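Tuesday, late

Back on the home episodes today. Lieselotte sent the new total before breakfast, as she does, as if it were a bank balance: 2,460 accepted since we started. She wants another 253 out of the bedroom group before December is over. I wrote back "fine" and then sat there with my coffee wondering what the 2,460 are supposed to have taught anything so far. The last Mevine checkpoint still lets go of a sleeve halfway to the drawer. Same as the one before it.

The theory, as Vávra's people put it on the call, is that variety will do the work. More rooms, more cloth, more hands. Could be. I have heard the same thing said of larger models, and of better labels, and once of a different kind of glove. It always takes another hundred hours to find out, and by then there is a new theory.

Mwanaisha had me read through her task sheet again while I was waiting on uploads. It has 19 tasks for bedrooms and I would throw out half. "Tidy the bed" is not a task, it's a chore with no end to it. Where does it stop? One person stops when the bag is closed, another smooths the cover for a full minute afterward, and both get marked as good. Then we act surprised when the policy pats the mattress forever. I said so in the margin. She answered "noted," which from her can mean anything.

The bag task is at least a real one. Soft black cloth, no shape of its own, and it needs two grippers to do anything sensible with it. I spent most of the afternoon on those. You squeeze, the fingers come together on a fold, and from there it's up to the bag. My grip on it is never the same twice. Lieselotte calls that richness. I call it me being bad at it, and I'm not sure the training can tell the two apart.
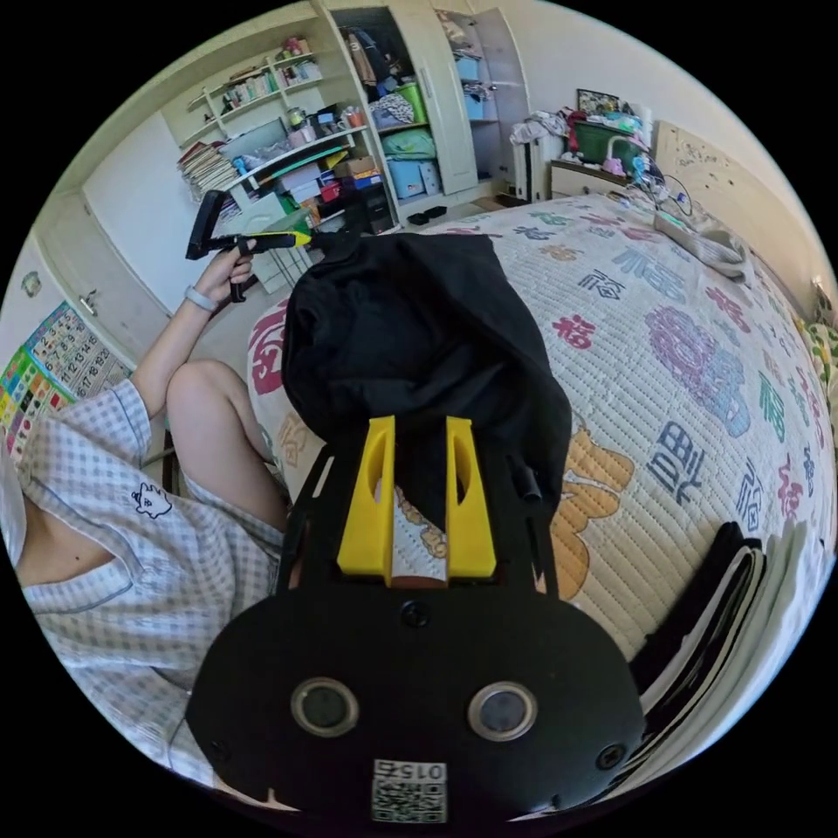

Bag task, unit 0152 on the cloth, second gripper coming in from the left.

Black bag, black gripper body, and then a bedspread covered in big bright characters. I keep thinking the thing will learn the bedspread. Etine had that trouble in the spring with a kitchen towel -- success went to pieces the day somebody changed the towel -- and they were sure of their variety too. I brought it up again tonight and was told the encoder is better now. Everything is better now.

Other gripes, so I have them written down. The trigger on the older pair is getting stiff and my thumb hurts. The Urkusard upload page logged me out twice and lost my notes on the first batch, so I typed them over from memory and they are worse. The review queue still rejects anything under a minimum length, which means the clean, quick grasps get tossed and the fumbling ones go in. I have asked for that to be changed three times.

I did try something. For the last hour I stopped on purpose after every lift, held still, and set the cloth down before going on. Slower, and dull to do, but the episodes have an end you can point at. If Mwanaisha lets me tag them separately I'd like 100 of those trained alone against 100 of the usual kind. It would cost us a day. Lieselotte thinks the number is too small to show anything, and she may be right. I'd still take it over another big total in my inbox.

Thumb iced. Shelves and drawers tomorrow, starting at eight.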